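# How Do You Teach a Robot to Pick Up Sunglasses?

Think about how you learned to tie your shoes. Someone probably showed you. You watched their fingers, and then you tried it yourself. You got it wrong, and then you tried again. After a while your hands knew what to do.

Robots can learn in a similar way. They need someone to show them. The big difference is that a robot needs to be shown many, many more times than you do.

## What is an example?

When people teach a robot this way, they collect examples. One example is one try at a job, from start to finish. If the job is "pick up the sunglasses and fold them," then one example is a person doing that a single time while a computer records it.

The recording has two main parts. The first part is what the job looks like. A camera takes video from up high, where your eyes would be. The second part is how the hands move. The computer needs to know where each hand is and which way it is turned, many times every second.

Put those two parts together and you get something like a very detailed how-to lesson. At this moment the glasses looked like this, and the hands did that.

## Meet a person who does this

Rekha Mathur works for a company called Trindar, and collecting examples is her job. Before each session she puts on her gear, which takes her 10 minutes. She wears gloves on both hands. Straps go around her arms, and tracking devices are held near her wrists. The devices are the same kind of controllers people use to play virtual reality games. In a game, the controllers tell the computer where your hands are so your character can swing a sword or throw a ball. At work they do the same thing, except the computer saves the movements.

Then she does small jobs at a table. She picks things up, turns them, opens them, closes them, and puts them down.

"My little brother thinks I get paid to play with blocks," Rekha says. "Some days that is true."

In one session she records 32 examples of the same job. Then she takes a break, because her arms get tired.
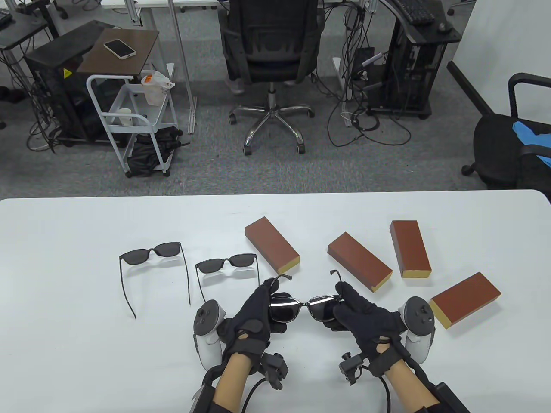
## Why sunglasses?

Sunglasses are harder to handle than they seem. A block has flat sides and stays the same shape no matter what you do to it. Sunglasses have arms that swing on hinges. If you hold them by one arm, the rest can flop around. The lenses can get scratched or smudged. If you squeeze too hard, something might bend.

Most jobs with sunglasses also take 2 hands. One hand holds the front still while the other moves an arm. Your brain handles this so well that you never think about it. A robot has to learn how its two hands can help each other.

Shiny things bring another problem. A mirrored lens shows a reflection of whatever is in front of it. To a camera, the lens might look bright one second and dark the next. The computer needs to see many examples before it can learn that these are still the same glasses.

## Mixing things up

Suppose you only ever practiced basketball from one spot on the court. You might get very good at that spot. Move two steps to the left and you could start missing.

Learning systems have the same trouble. If every example starts with the same glasses in the same place, the robot may only learn that one place. So Rekha changes things between tries. She might:

- use a different pair of glasses
- turn the glasses so they face another way
- move them closer or farther away
- put other objects on the table, such as blocks

The extra objects matter. Real tables have stuff on them. A robot that helps in a home will have to find the sunglasses next to the mail, the keys, and somebody's homework.

## What about mistakes?

Sometimes Rekha drops what she is holding. When that happens, she presses a button to mark the example. Later, another worker watches the video and decides what to do with it.

Some mistakes get thrown out. Others are kept. If she drops the glasses and then picks them up again, the robot can learn how to fix a problem, and that is a useful thing to know.

## From examples to a robot

After the examples are checked, they go into a computer program that looks for patterns. The program practices guessing what the hands will do next. It compares its guess with what the person did. When the guess is wrong, the program changes itself a little. It does this over and over.

Then the program is loaded onto a real robot, and people watch it try. The first tries are often clumsy. The robot may reach too far or close its fingers too early. The team looks at what went wrong and asks for more examples of that part.

## Try it yourself

You can make your own examples at home with a partner. You need a pair of old sunglasses.

1. Put the glasses on a table with the arms open.
2. Fold them slowly while your partner writes down every move each hand makes.
3. Trade places. Now your partner reads the list out loud, and you do only what it says.
4. Turn the glasses to face the other way and use the same list again.

Did the list still work? Which moves did your partner forget to write down? Add them and have another turn.

## Words to know

**Controller:** a device you hold or wear that tells a computer what you are doing.

**Example:** one recorded try at a job.

**Hinge:** a joint that lets one part swing, like the arm of a pair of glasses.

**Pattern:** something that happens in the same way again and again.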